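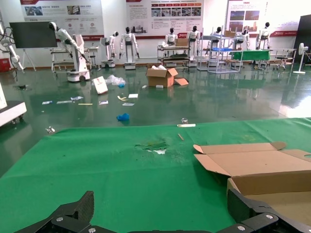
Figure 4. Gripper over the green mat, with the open cardboard box at right.

4.2 Why readers forgive the retired spy

I came to this part of the study with a hunch I was pretty sure of, and I should say up front that the hunch didn't survive. I thought readers of spy thrillers put up with the retired agent who gets dragged back in because they like him (it is nearly always a him). He's tired, he has a bad knee, he runs a boat shop or grows tomatoes, and then somebody shoots out his kitchen window. I figured the tomatoes did the work.

So I went through the reader letters with Young-sook Han, who had already coded the first batch for Section 3 and who reads far faster than I do. We had 300 letters in all, sent in by members of the Zoltivano reading club over one long August. Each member had read one of two novels. The first was The Salt Ledger, where a former courier lives on a ferry island and is found in chapter 2. The second was A Quiet Man in Tak, where the hero isn't found until page 77, and by then we know an awful lot about his roof repairs.

Going in, I expected the second book to win easily on sympathy. More time with the man, more feeling for the man! And the letters did show more fondness for him. Readers used his first name. One asked whether the roof ever got finished, which I'd love to know too. But when we looked only at what people wrote about the moment he picks the gun back up, the fondness didn't carry over the way I'd assumed it would. Plenty of the readers who liked him most were the crossest with him. "He had a roof to finish," one of them wrote, and underlined it.

The Salt Ledger readers hardly knew their courier at all, and they let him go back to work without a murmur. Young-sook's first thought was that they simply didn't care enough to object. I don't think that holds up against the letters themselves, which are warm and sometimes very long. What they talk about is the debt. In chapter 2 we learn that the courier once left a colleague behind at a border post, and that the colleague's daughter is the person who has come to find him. Letter after letter goes back to that daughter. One reader called her "the bill."

I've started calling this the open account, and I'll use the term for the rest of the paper. By it I mean a harm done by the hero before page one, known to the reader early, and owed to somebody who is still walking around in the story. When the account is open, readers treat the return to spying as paying up. When there isn't one, they treat it as a choice, and they judge it the way they'd judge a neighbor who quit a good job to go back to a bad one.

Gun-woo Choo read a draft of this section and raised a fair objection, so let me deal with it before going on. The two books differ in a lot more than the debt. The Salt Ledger is shorter and told in the first person. A Quiet Man in Tak has that slow opening, and it switches between the hero and the man hunting him. Any of these could be pushing the letters around. I agree, and I can't pull them apart with two novels. What I can do is look inside each set of letters, and there the pattern gets a bit firmer. In the Tak novel there is a small debt, easily missed, to an old landlady who hid the hero for a winter and lost her house for it. We found 40 letters that mention the landlady. The writers of those letters were noticeably gentler about the gun than the ones who passed her over.

Ro-un Hyun has suggested that the causation might run the other way – that readers who already feel kindly toward the hero go hunting for a reason and come back with the landlady. I can't rule that out from letters written after the last page. It would take a reading diary, or somebody stopping people halfway through with a pencil and a form, and our club members were doing this for fun.

A word about endings, as it bears on what comes next. Both novels close the way a great many of these books close, with the hero back on his island or under his roof and a hint that the phone may ring again. I had expected complaints. Thriller readers are supposed to be tired of the ringing phone. In the Salt Ledger letters, though, the complaint is very specific: the daughter has been told the truth, the account is settled, so who is calling, and what for? Domnica Crăciun, who translated the letters that came to us in Romanian, noticed that several of these writers used words closer to bookkeeping than to feeling. The hero was "square" or "cleared." Sending him out again struck them as a kind of overcharge.

The Tak readers mostly wanted the sequel. I find this a little funny given how annoyed they'd been, but it fits. They never thought he owed anything, so nothing had been paid off, and he was as free to go wrong again as he had been the first time.

Section 4.3 turns to the hunters, where Rianne Geerts and I disagree about nearly everything, starting with whether Zekau, the pursuer in the Tak novel, counts as a villain at all.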